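Workshop assistant, returns and repair (part time)

Noven takes back household textiles and small electrical goods, sorts them, mends what can be mended and sends them out again. We need one more person at the Fonley unit from September, Monday to Wednesday, 60 hours a month.

Fabric bench

You will sort and fold cloth by weight and colour. A good deal of it is thin, smooth stuff in pale shades that creases as soon as it is gathered up and shows every speck of lint. Check it over, brush it down and fold it flat before it goes in the tray.

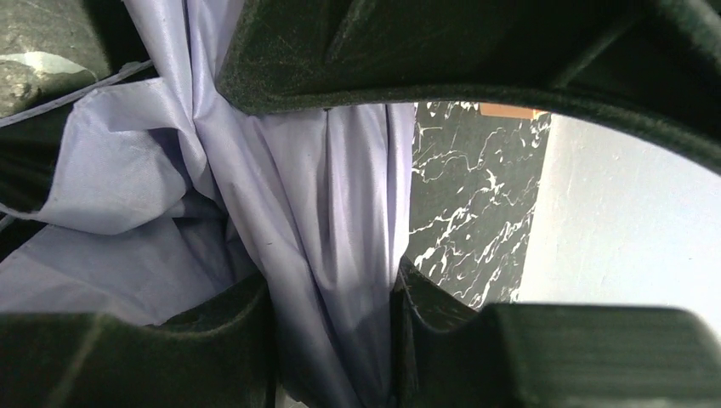 Cable bench

Flat ribbed leads, round end caps and white housings come in mixed lots of some 600 pieces. You match each lead to its housing, look at the open end for chips and put damaged ones to one side.

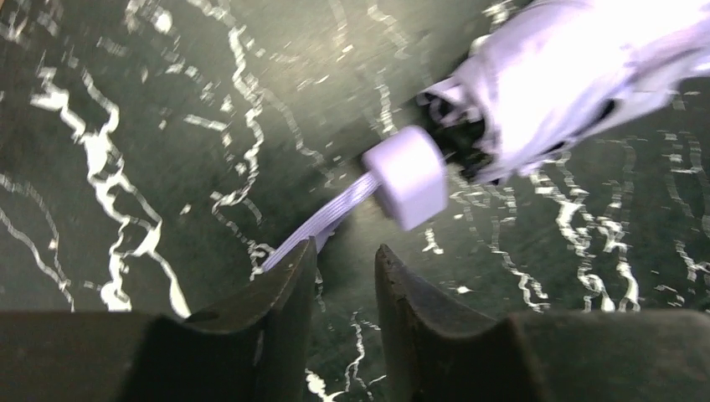 Speed comes with practice and we would rather you were careful in the first month. Training is given on both benches by Wayne Cloutier, who runs the unit.

You need steady hands, good close eyesight (glasses are fine) and the patience for small work. No qualifications asked for. The benches can be raised or lowered and you may sit or stand.

To apply, send a short letter to Wayne Cloutier at Noven, Fonley, saying what handwork you have done, paid or at home. Please give 3 times when you could visit.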